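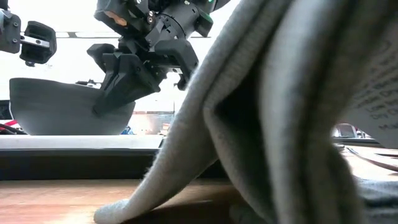

Clarkmont Seasonal Observances Program
Second progress report to the Imia Fund
Last updated: October
Category: Grant Reports / Calendar Customs

1. Period covered

The report covers the months from the close of the spring season through the autumn equinox. It follows the headings set out in the grant agreement. Spending is reported in section 5, and the one change for which we are seeking approval is in section 6.

The program has two parts. The first is a series of public gatherings held at the turning points of the solar year. The second is a written and recorded archive of how households in and near Clarkmont have marked those days in the past, including customs that have lapsed.

2. Public gatherings

Both gatherings planned for the period were held. The midsummer gathering took place on the open ground behind Peng Hall, beginning before sunrise and ending with a shared breakfast. The program included the reading of names, the lighting of a small contained fire under a permit from the town, and songs led by members of the former harvest choir. Low cloud covered the eastern ridge at sunrise and did not clear until the meal was under way. Attendance at midsummer was 177, the highest recorded for any single gathering since the program began.

The autumn equinox gathering was held indoors because of high winds. The procession along the creek path was canceled that morning and the sheaf was instead carried once through the main room. Several families brought bread in the traditional knotted shape, and two of the recipes have since been given to the archive. Parking was a problem. Cars were left along both sides of the lane, and a neighboring property owner wrote to us afterward. We have replied and have agreed to use the school lot for the winter solstice.

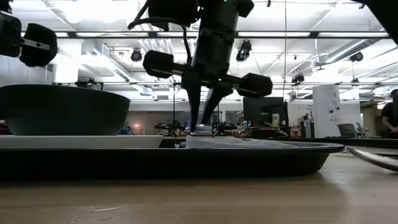

Robot arm over a long black tray.

Feedback was collected by paper card at both events. The most frequent request was for a printed order of events with the words to the songs, which we did not provide at midsummer. A single folded sheet was prepared for the equinox, and copies ran out before the opening. The second most frequent request was for a later start in summer. We do not propose to change the midsummer start, as the observance is tied to sunrise, but we will state more clearly that those who prefer to join for breakfast are welcome to do so.

3. The archive

The archive now holds nine full-length interviews on seasonal customs, each with a signed release. They deal mainly with three subjects: the blessing of orchards in January, the May garlands once hung on farm gates, and the late-October practice of leaving a lamp in the north window. The lamp custom is better remembered than we expected. Accounts of it differ on an important point, namely whether the lamp was meant for the family's own dead or for any traveler on the road, and the difference appears to follow the old parish line. We have asked the interviewer to put the question in the same words to all remaining participants so that the answers can be fairly compared.

Interviews were transcribed using Fonix and then corrected by hand against the recording. Correction has taken longer than the application allowed for. Local words for tools, breads, and weather are often rendered wrongly in the first draft, and in one case the name of a well was given in three different spellings in a single transcript. A short word list has been drawn up and is now used at the start of each correction.

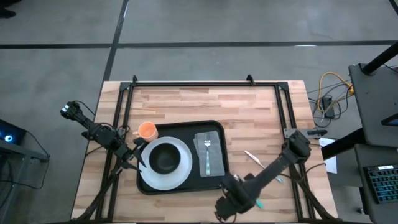 The garland material is the least complete. Only one participant had made a garland herself, and her description of how the hoop was bound does not match the printed account in the county history. She has agreed to make one in the spring while being recorded. Should this go ahead, it will be the first direct record of the craft in the collection.

4. Staffing

Habibur Sheikh continues as program coordinator at half time. The part-time archive assistant left in August to take up full-time study, and the post was vacant for 4 weeks. During that period no new interviews were scheduled and correction of transcripts was suspended. The new assistant has completed the required training in consent and recordkeeping.

5. Spending

Spending in the period was $3,880, within the approved budget. The larger items were hall rental, the fire permit and insurance rider, printing, and fees for correcting transcripts. Printing was over its line and hall rental was under, as the ground at midsummer was provided without charge. No equipment was purchased. Receipts are held at the Clarkmont office and can be supplied on request. 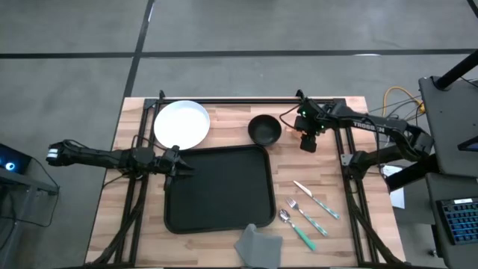 6. Request for approval

We ask the Fund to approve moving the unspent portion of the hall rental line to transcript correction. The total award would not change. Without this transfer, we expect that the orchard interviews will be corrected by the end of the grant year but that some of the lamp interviews will remain in draft.

7. Next period

The winter solstice gathering will be held at Peng Hall at 4:00 p.m., ending after dark with the lighting of candles from a single flame. The orchard blessing in January will be attended and recorded with the permission of the growers. Interviews will resume in November, with priority given to the oldest participants and to those living north of the creek.

Submitted on behalf of the program by Habibur Sheikh, Program Coordinator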